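Thursday, late, and my feet are up on the radiator as I write this. It is August and the radiator is off, but it is the right height and I am too tired to look for a stool.

Colette Millet asked me at supper whether the machines will be doing her laundry by the time she retires, and I gave her such a muddled answer that I want to try again here, where she can't roll her eyes at me. We had been on shirts all day, you see. Shirts, shirts, shirts. Przemysław has set us a target of 400 for the month, and I said yes very cheerfully on Monday without really thinking what 400 shirts does to a person's wrists!

What I should have told her is that a T-shirt is a much harder thing than it looks. A cup stays a cup whichever way you pick it up, bless it, but a shirt is a different shape each time you let go of it. You pull one side and the collar pops up, you pat down the collar and a sleeve goes wandering off underneath. My mother could fold one in the air while scolding my brother, and I never once thought of that as clever until I had to do it slowly with a pair of jaws for fingers.
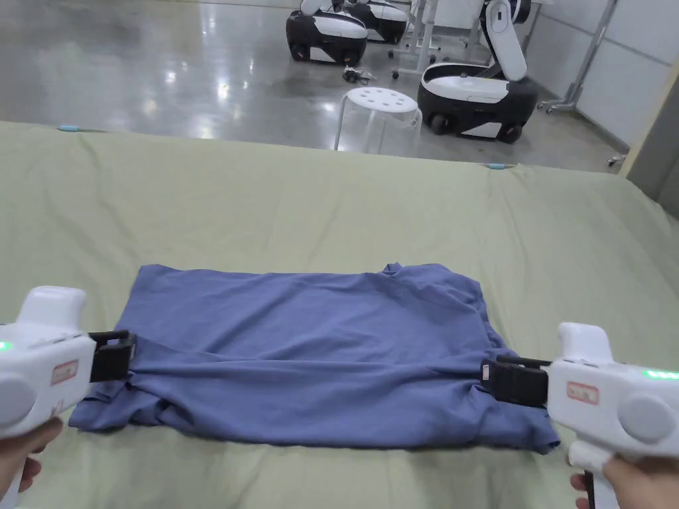 The blue one, a gripper on each side. Look at that bit of collar sticking up.

Przemysław thinks we'll have something folding decently in 3 years. I said 5, mostly to be contrary, and then we argued pleasantly about what "decently" means. He would be happy with a neat rectangle. I want it to cope with a shirt that comes out of the dryer inside out with a sock up the sleeve - and then to put it in the right person's drawer, which my own husband has not managed in all our married life.

So, Colette, I think some of it, and slower than you'd like. I would trust a machine with towels before I'd trust it with your good blouses. I'll tell her so tomorrow if she's still speaking to me after I ate the last of the plum cake.

Must remember to buy hand cream, and to call the dentist before nine.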